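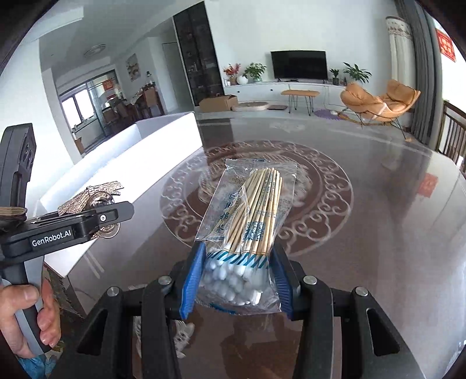 Cotton swabs with wooden sticks, in a clear bag with a sealed top edge.

The seal that has to open

Most complaints about flexible packaging concern one of two faults. Either the bag arrives open, or the customer cannot open it without scissors. Both faults come from the same few millimetres of film, and curing one tends to bring on the other.

A heat seal is made by pressing two layers of plastic film together between heated bars. The inner surfaces soften, the polymer chains mix across the boundary, and the join hardens as it cools. Three settings control the result: bar temperature, pressure, and the time the bars stay closed, known in the trade as dwell. Of these, temperature has the strongest effect and pressure the weakest. Once the two faces are in full contact, pressing harder mainly squeezes softened material out to the sides and leaves a thin line where the film will later tear.

At Herkoton, a contract packing plant outside Tirnau, the sealing line runs dry goods in small bags: swabs, plasters, tea filters, sewing kits. Corina Matei has been process engineer there for 4 years. She keeps a chart of seal strength against bar temperature for every film the plant buys, and the curves have a common shape. Below a certain point there is no bond. Strength then climbs steeply over a few degrees, levels off, and falls again as the film begins to thin and shrink.

"People want to run in the middle of the flat part," Matei says. "For a strong seal that is correct. For a seal a person is meant to pull apart, you have to work on the slope, and the slope is narrow."

A peelable seal is usually obtained by changing the film. The inner layer is a blend in which a second polymer, one that does not bond well with the first, is dispersed as fine particles. When the seal is pulled, the layer fails within itself at a predictable force. The blend costs more and is less tolerant of dust. For low-priced goods the buyer often declines it, and the plant is left to reach an easy opening with ordinary film and careful settings.

Last winter Herkoton tested this on a plain polypropylene film. The trial covered 1,754 bags, sealed at a range of bar temperatures and pulled on a tensile tester after 48 hours, by which time the film had finished crystallising. Of these, 471 fell within the band the plant had set for easy opening. The rest were too weak to survive a drop test or tore across the body of the bag. Nearly all the good results came from a small group of neighbouring settings, and drift in the heater was enough to leave that group during a single shift.

The heater itself was the next item looked at. The line uses a Heitmann bar with one thermocouple, placed at the centre. Readings taken with a separate probe showed the ends running cooler than the middle, so that one bag could be firmly sealed at its centre and barely joined at the corners. Fitting a second sensor and splitting the heating element into zones reduced the difference. It did not remove it -- air moving past the machine when the loading door was open still cooled the nearer end.

Safta Jitaru, who runs the test room at the packaging consultancy Ondside, considers the tear notch a better use of money. A notch is a small cut in the edge of the film, made after sealing. It gives the tear a starting point, which is the part that takes most of the force. Many films are stretched during manufacture and tear more readily in one direction, and a notch placed to suit that direction gives a fairly straight opening.

Her objection to most notches is their position. "If it sits inside the seal, the tear has two layers of welded film to get through," she says. "If it goes past the seal, the bag is already open. There is a gap between those two that you can measure, and it is often left off the drawing."

Matei's plant now specifies the notch depth on every new bag, with a tolerance, and checks it at the start of each reel. Peelable film is used on two lines where the customer has agreed to pay for it. The other lines stay on the flat part of the curve, with a strong seal and a cut edge, and the loading door is kept shut while they are running.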